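Who Gets the First Paragraph? Coverage of the Piltitano Ferry Sinking in Three News Outlets
Final report, Media and Public Life
Florencio Vallejo

1. The question

In June a passenger ferry went down outside the harbor at Piltitano. Three outlets covered it heavily: the Erkholm Courier, a daily paper; Trilto, a wire service; and Radio Villalobos, which puts transcripts of its bulletins online. I wanted to know which people appeared in the opening paragraph of each story, and whether passengers and their families ever made it there. My proposal promised to cover "the ethics of grief in modern media." My instructor circled this and wrote "pick one," so I picked paragraphs.

2. Material

I collected every item from the three outlets that mentioned the ferry during the first month. That came to 344 items. Many were the same Trilto story under a different headline, sometimes with a comma moved, which I assume counts as editing. After I took out the duplicates, 121 were left.

Each one was sorted by the first person or group named in it: officials, the ferry company, rescuers, passengers and families, or other. "Other" was supposed to be small. It ended up holding a visiting cyclist, a bishop and a retired swimming champion who had views on life jackets.

3. What the coverage looked like

Officials opened 40 of the stories, more than any other group. Most of these followed the same pattern: a minister arrived, was saddened, and called for answers from an office that reported to him. The Courier was especially loyal to this form. One of its stories gave four paragraphs to the minister's helicopter and a single sentence to the people still missing.

Trilto was drier and did better. Its early reports led with rescuers, and its stories were corrected in public when the passenger list changed. By the second week it had moved on to the price of the salvage contract, and families came up mainly as people standing outside the building where the contract was discussed.

Radio Villalobos was the surprise. It has the smallest newsroom of the three and the worst website, and it put passengers and relatives first more often than the other two together. It also broadcast a rumor about the captain that it had to withdraw the next morning. I had planned a section calling Villalobos the conscience of the coast and had to let it go.

4. How the coding was done

I read each item twice, the second time with the outlet's name covered. Stories went on paper cards, and the cards went into piles. The first version of my rules said to code "the main person" in the opening paragraph, and I disagreed with myself so often that I changed it to "the first person or group named." This is cruder, but at least both of me can follow it. 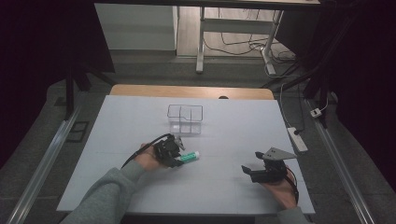
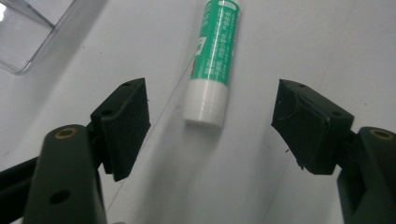 The hardest cases were quotations with no clear owner. "Sources close to the inquiry" opened several Courier stories, and I coded them as officials, on the grounds that a fisherman would have been called a fisherman.

5. Limits

I worked from text only, so front-page photographs are missing, and so is tone of voice on the radio. The transcripts from Villalobos have gaps where the site was down. One month is also short. The inquiry had not reported by the time I stopped collecting, and the families may have been quoted more once it did.

A single coder is a weakness too. My roommate offered to check a sample and coded 2 items before deciding that the project was depressing. We agreed on one of them.

6. Further work

The local-language weeklies should be added, as they were closer to the harbor than any of my three. I would also like to compare the ferry stories with those on the road accident near Erkholm the same month, which had no minister, no helicopter and very few paragraphs of any kind. The cards are in a shoebox in the department office, and anyone taking the course next year is welcome to them.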